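Skornwood Community Forum > Cells and Sim Setup > Maintenance

Thread: Tabletop cell, thin objects settling into the table after scene rebuild

pelletgrinder
We run one Castillo arm on a Dravlow base, with a matching sim cell that we use to check every task before it goes to the real one. The sim side was rebuilt in February when we moved the asset library over to Flilteo. Since then I have had trouble with flat objects. The tall stuff is fine. The flat stuff ends up partly in the tabletop, and then the planner either refuses the grasp or the fingers press into the wood and the run stops on a contact fault.

What I have checked so far: table height matches the config, gravity is on, the table is fixed to the world. Settle time is 2 seconds before the arm gets control. Same behavior on both workstations.

Anybody else seeing this after the move?

mudflap_r
Yes. In our case it was the collision mesh on the table. The import made a simplified hull and the top of the hull was lower than the top you see. Turn on collision display and look at it edge on. If there is a gap between the hull and the visible top, there is your answer.

pelletgrinder
Looked at that first. Hull and visible top line up all the way across, corners included.

oldstator
Then I would look at the objects and leave the table alone. Flilteo puts the origin at the center of the bounding box. Our old library had it at the base. If your spawn script still places the origin at table height, everything starts half buried. A thick object gets shoved up and out by the solver. A thin one can stay stuck.

mudflap_r
I don't agree that it has to be the origin. If it were, the tall objects would jump at the start of the run, and he says they are fine.

oldstator
He says they are fine after settling. Two seconds is plenty of time to jump and come back down. Watch the first few steps with the sim slowed down.

kbrandt_cell
Can you post a view of the table? Leave the arm out of it so we can see the objects.

pelletgrinder
Sure. Scene as loaded, default room, settle finished. 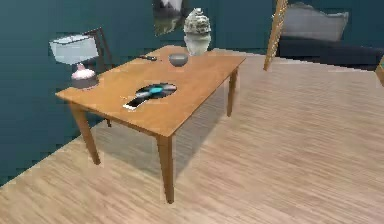 Tabletop scene after settle. Record and phone are toward the front.

kbrandt_cell
OK, look at the outline of the record. It looks slightly cut into the wood. You also have the phone overlapping it, so whatever you do about the record, check those two as a pair. If they spawn at the same height they are going to fight each other.

oldstator
Agree with that. I would spawn the record by itself first, let it settle, and add the phone after. Ours has an order field in the scene file for this.

mudflap_r
Still think you should raise the contact margin before you rewrite any spawn code. It is one number and you can put it back.

kbrandt_cell
I would not. A bigger margin makes thin objects float, and then your sim grasp height is wrong compared to the real cell. We did that and spent a week chasing fingertips closing above the part. Fix the placement.

mudflap_r
Depends how big you go. A small one never hurt us. But fine, try placement first.

pelletgrinder
Slowed it down as oldstator said. The vase does jump on the first step. So does the bowl, only less. The record moves a little and stays where it is. So the origin is wrong on the whole set and I only noticed it on the flat ones.

I changed the spawn script to read the bounding box and add half the height plus a 4 mm drop. Record goes in first, phone after it.

oldstator
Good. Check your step rate too. We run 1000 Hz for anything thin.

pelletgrinder
We were at half that. Changed it.

Ran 5 resets with the new script. Record sits on top of the wood in all of them, no contact faults. On one reset the phone slid off the record a bit before the arm got control, so I still need to look at friction on that pair.

kbrandt_cell
Check whether the phone came over with a material assigned. A lot of ours had none and fell back to the default, which is slippery.

pelletgrinder
No material on it. None on the remote either. I will go through the library tonight and fill them in, then put the script in the shared folder.

mudflap_r
Post the contact margin you ended up with when you do. I want to compare.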